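Devthorpe Robot Club – minutes of the October meeting

Right, minutes. I said I'd do them if somebody else did the biscuits, and the biscuits were excellent, so I've no excuse. Apologies if I've got anyone's words wrong. Shout at me before the next meeting and I'll change it.

We started at 6.40, ten minutes late as usual (my fault, I had the key). Fourteen of us came, plus Anneli Koivisto, who runs the electronics evening class upstairs and very kindly agreed to chair so we'd stop talking over each other. It mostly worked!

Last month's minutes

Agreed, with one change. I'd written that the Plundar team wanted a new battery, when what they'd asked for was a new battery box. The battery is fine. Sorry, Plundar.

Money

We've got £836 in the account, which is more than I expected after buying the motors. Entry for the Trorkidora Cup is £70 per team and we're sending two teams, so that's £140 gone straight away. Dev asked if we could get the second entry cheaper as a school-age team, and I said I'd write and ask. Everyone was happy for me to pay for the first one now and hold the other until we hear back.

There was a longish chat about whether to buy a second set of servo motors. Maureen thinks we should have spares for everything that moves, and she did remind us all of what happened at last year's heat, when we spent the lunch break begging other clubs for a gear. Against that, spares are dear and the ones we bought last time are still in their bags. In the end we settled on two spare servos for the gripper and none for the wheels. Maureen would like it written down that she wanted four. Consider it written down!

Leblanc (the sorting robot)

This took up most of the evening. For anyone new, Leblanc is the robot that picks up coloured blocks and drops them into the right section of a tray, and it's our main entry for the cup. It managed 63 blocks in the last full practice, which is our best so far by miles. The trouble is the rules changed over the summer and you now lose points for every block that lands across a divider, so going fast isn't worth nearly as much as it used to be.

Tom and Priya had been through the practice logs and reckon most of the bad drops come from the same thing: the gripper opens before the arm has stopped swinging. Tom wants to put a short pause in. Priya wants to slow the whole arm down for the last bit of the move, so there's less swing to wait out in the first place. They were both very polite about it for a good quarter of an hour.

Anneli asked whether we could just try both, on the same blocks, and write down what we got. Nobody could think of a reason not to, so that's the plan. Priya will do hers as a separate copy of the program so we can swap back easily. 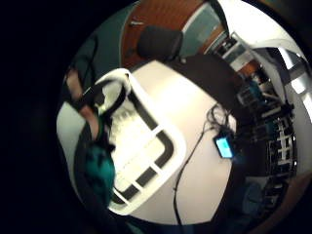 The other thing with Leblanc is how it holds on to things. The rubber pads on the fingers have worn smooth, and the smaller blocks slip round when it lifts them. Joe has been trying different coverings at home – bicycle inner tube, kitchen sponge, the non-slip stuff you put under rugs – and brought them all along in a margarine tub for us to prod. The rug stuff was the clear favourite, though Joe warned us it sheds bits after a while. He's going to glue up two pairs of pads so we've got a change ready.

I asked if we could please, please label the cables this time. General agreement, and Ellie has a label printer she can lend us. We'll do it before anything else gets plugged in next session.

Plundar (the line follower)

The younger team gave their own report and did it really well, with a diagram and everything. Plundar gets round the practice course now without wandering off at the sharp left, and they've taught it to stop at the crossing and wait. They'd still like it to be quicker on the straights. Ellie suggested having two speeds and only using the fast one when the sensors have seen a straight line for a while, and they went off into a huddle about that, so I don't have the details!

They also asked if they can paint it. Yes, as long as the sensors are covered up first and it's done outdoors. Colour still under discussion (there were some strong feelings about orange).

Cup arrangements

We need to decide who's travelling. Each team can have four people at the table, and everyone else can come and watch. Maureen has room in her car for three plus one robot, and Joe can take three if the robots go with somebody else. I'll send round a list, so please put your name on it even if you think I already know.

We also need somebody to check the size limits again. Leblanc fitted last year but it's had a new base since then, and I'd hate to find out on the day. Tom said he'd measure it with the arm folded and with the arm out, and send me both.

Any other business

Priya wondered about holding an open evening in spring, so people can come and have a go at driving something. Lots of nodding. We'll talk about it properly after the cup, when we've got some brain left.

Could whoever borrowed the small crosshead screwdriver bring it back? It's the only one that fits Plundar's lid.

Anneli mentioned that her class finishes early next term, so we could have the use of the soldering bench from seven if we leave it tidy. Big thank you to her for that, and for chairing.

Jobs

Me: pay the first cup entry, write about the cheaper rate, send round the travel list.
Tom: put the pause in, measure Leblanc.
Priya: slower arm version, saved separately.
Joe: two pairs of gripper pads.
Ellie: label printer.
Maureen: order two spare servos (two, Maureen).
Plundar team: two-speed test, pick a colour.

We finished at 8.50. Next meeting is same time, same room, and it's Dev's turn for biscuits.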